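The Case Against Buying Another Storage Tub

Every February the storage people come for us. The flyers arrive, the shelves at the front of the store fill up with lidded tubs, and we are told that the trouble with our homes is a shortage of containers. I have my doubts.

My neighbour Mebrat Bogale paid $315 last winter for a home organizing session from an outfit called Utholm. She got a colour-coded plan and a shopping list, and the shopping list came to another $185. The plan is still on her fridge. The tubs are in the hall closet, full of things she told me she would have thrown out if she'd had nowhere to put them.

I don't blame her. The pitch is a good one. It takes a real feeling (I can't find anything) and sells you something you can carry home the same day. What it skips is the boring question of why you own 40 things you can't find.
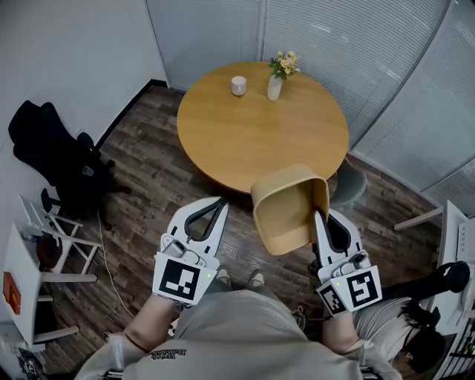 A tan bin held above a plank floor.

Gebhard Wyss, who has written two books on tidy living and would like you to buy the third, argues that a bin "gives an object an address." Fine. But I have lived at plenty of addresses where I didn't know the people next door. A label on a tub tells you what was in it the day you made the label. After a month of family life it's closer to a rumour.

Supporters will say the method works if you keep it up. I've heard the same about juice fasts and learning the accordion. Anything works if you keep it up, and a system that needs an hour every Sunday forever ought to say so on the box.

Then there's the matter of small things. Big stuff more or less looks after itself, as you can't lose a snow shovel for long. It's the odds and ends that beat us: buttons, fuses, the plastic bit that came off something and must surely be needed. 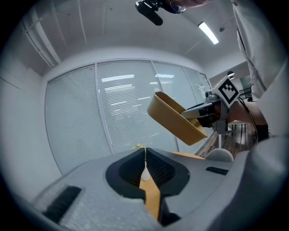 A small white teardrop-shaped piece.

I kept a jar of those bits for years. When we moved from Tilport I went through it properly, and I could name the purpose of maybe three. The rest went in the garbage and I have not missed one of them. My brother-in-law Wondimu swears I'll be sorry. He has said this since the move, and he has a garage you can't park in.

What would I do instead? Less than you'd hope. Pick one drawer, get rid of what you don't use, and leave the empty space empty. It costs nothing, so I don't expect to see it in a flyer. It also looks like nothing, and I suspect that's the bigger problem - a stack of matching tubs lets visitors see that you've made an effort.

If you've done the drawer and still need a tub, go ahead and buy one. I'd just leave it in the store for a week first.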